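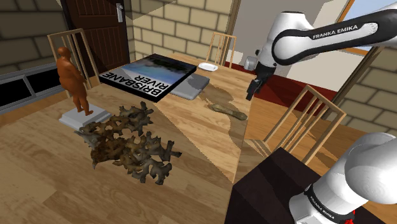

MEDIA RELEASE: Goria's winter market is back, and it's moving indoors

For release in June

I've been running the Goria Winter Market for six years now, and I reckon this is the one I'm most excited about. After last year's rain (we all remember the rain) we're packing up the marquees and heading inside, into the old Carvalho wool store on the harbour side of town. It has a proper roof! And toilets!

We've got 70 stallholders locked in so far, selling everything from secondhand books and pickles to garden pots, carved figures, old records and the sort of odds and ends you didn't know you wanted until you'd carried them back to the car. If you like a wooden table covered in curios, come early and bring a bag.

Plolitz Bakehouse will be doing the food again. I asked them for more of the leek and cheese pies, as we sold out before lunch last time and I heard about it for months. They've promised 200 a day, so please stop emailing me about the pies.

Grostorix, the brass band from up the valley, will play both mornings. They've been practising some new tunes and one of them is very loud, so if you've got a nervous dog you might want to visit in the afternoon.

Entry is $2 for adults and free for kids. The money goes towards fixing the footpath along the harbour, which the council has agreed to start once we've raised our share. We're nearly there.

Parking is at the showground, with a shuttle bus running from 8 am. Please don't park on the verge outside the wool store, the neighbours have been very good to us and I'd like to keep it that way.

We still have room for a few more stalls, mainly plants and handmade clothing. Forms are at the Goria library desk and need to be back by the end of May. I'm happy to chat with local media any morning before ten, and you're welcome to come and have a look at the building while we set up.

Media enquiries: Goria Winter Market office, care of the Goria library

ENDS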